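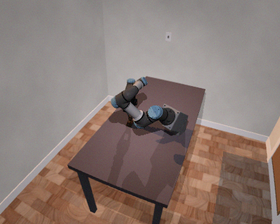
Notebook entry, listening and remix workshop

September 14, 2022

Present: Gertraud Ruchti, Chiyo Koyama, Pieter Botha. Apologies received from Lesego Potgieter.

Work continued on the remix of Olto. The vocal stem supplied by Sema was found to run slightly ahead of the drums from the second verse onwards. It has been moved back and the new session saved as version 2. The earlier session is retained and should not be overwritten.

The lyric sheet was compared with the recording. The sheet gives "what the river keeps"; the singer plainly has "what the river leaves". Ms Koyama prefers the sung version. The printed words will follow the recording unless the writer objects.

Length was discussed at some distance from agreement. The present mix runs to 366 seconds, against 292 for the original, and most of the difference lies in the opening. Mr Botha asked that the long introduction be kept for the club version - the radio edit may begin at the first chord. I have no strong view, but the organ part is thin when heard alone and will need doubling.

A narrow cut was made at 3430 Hz on the backing voices, where the consonants had become harsh. On the small speakers this was an improvement. On headphones the voices now sound a little distant, and the cut should be halved before the next listening.

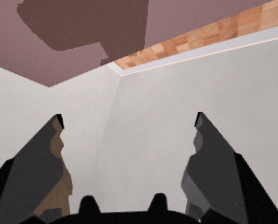 Gripper, fingers apart.

Outstanding:
Confirm with Teresa Mac Carthaigh whether the February demo of Ebihara may be sampled.
Replace the hand claps in the bridge.
Send both edits to Skitico with the corrected words.
Label the backup drive. It still bears the name of the previous project.

G. Ruchti to book the room for the next session. The bass has not yet been discussed.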